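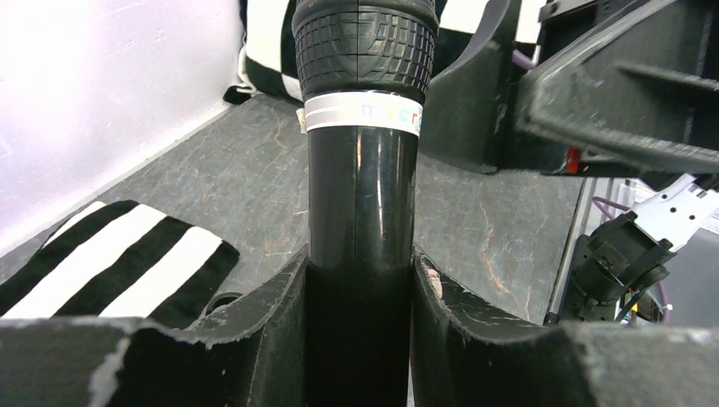
Energy Purchasing for Multi-Unit Buildings
Lecture 7: Reading a Demand Charge
Instructor: Přemysl Sokol
Notes revised August 8, 2018

Review from last time

A commercial electric bill has two usage parts. The energy charge covers how many kilowatt-hours the building used in the billing period. The demand charge covers how fast it used them at the worst moment. Students who manage small buildings often have seen only the first, since most apartments with their own meters are not billed for demand. The house meter, which serves the elevators, hall lighting, laundry and pumps, usually is.

Definitions

Interval. The block of time over which the meter averages power, commonly 15 or 30 minutes. A pump that starts and stops within a few seconds has little effect on the average.

Peak demand. The highest interval average in the billing period, in kilowatts.

Billed demand. The figure the charge is applied to. It can be higher than the peak for the month. See the section on ratchets.

Load factor. Energy used, divided by the product of peak demand and hours in the period. A building with flat use has a load factor near 1. A building with one short, high peak has a low one.

Worked case: the Demberg building

Demberg is a mid-rise with one house meter. The highest interval in December was 59 kW. The lighting and fans run all night, so base use is steady. The peak came on a weekday morning, when both booster pumps, the garage heaters and the laundry room were on in the same interval.

Assume a demand rate of $7 per kW. The demand charge for the month is 59 x 7 = $413. If the garage heaters had been held off until the laundry load dropped, and this had lowered the peak by 7 kW, the charge would have been 52 x 7 = $364. The energy used would have been nearly the same. Note that the heaters must be held off in every morning of the period. One miss sets the peak for the whole month.
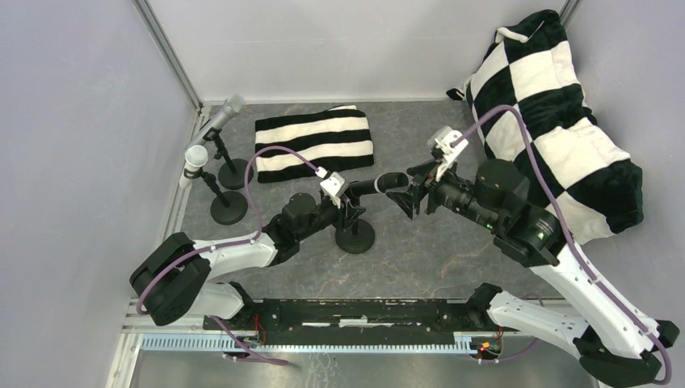

Ratchets

Some rate schedules set billed demand at the greater of (a) the peak for this month and (b) a stated share of the highest peak in the past 11 months. The second term is the ratchet. Its purpose is to recover the cost of equipment sized for the customer's highest load.

Take a building with a summer peak of 100 kW and an 80 percent ratchet. In a mild month with a peak of 59 kW, billed demand is 80 kW. The manager who cuts the mild-month peak from 59 to 50 saves nothing on demand. The work has to be done in summer.

Before advising a board to buy controls, read the schedule and find out:

- the interval length
- whether a ratchet applies, and to which months
- whether demand is measured at all hours or only during on-peak hours
- whether there is a minimum billed demand

Demand charges and supply contracts

In states with retail choice, the supply part of the bill may be bought from a third party. The delivery part stays with the utility. Demand charges can appear in either. A fixed supply price per kWh does not fix the delivery demand charge, and a quote that compares only cents per kWh leaves it out.

Suppliers also look at load factor when they price an account. Grouping several accounts may improve the combined load factor if the peaks fall at different times. If every building peaks at 7 in the morning, the gain is small. The Bednárik portfolio from Lecture 2 is the second type.

Problems for next week

1. A house meter shows a peak of 59 kW and a rate of $2 per kW, with no ratchet. Find the demand charge.

2. Bestby used 636 kWh in one 24-hour day, with a highest interval of 53 kW. Find the load factor for that day. Show units.

3. Sallel has a 75 percent ratchet and a highest prior peak of 80 kW. Find billed demand for a month with a peak of 59 kW, then for a month with a peak of 66 kW.

Write out each step. Hand in on paper to Marius Sima before class. Problem 3 will be used again in Lecture 8, so keep a copy.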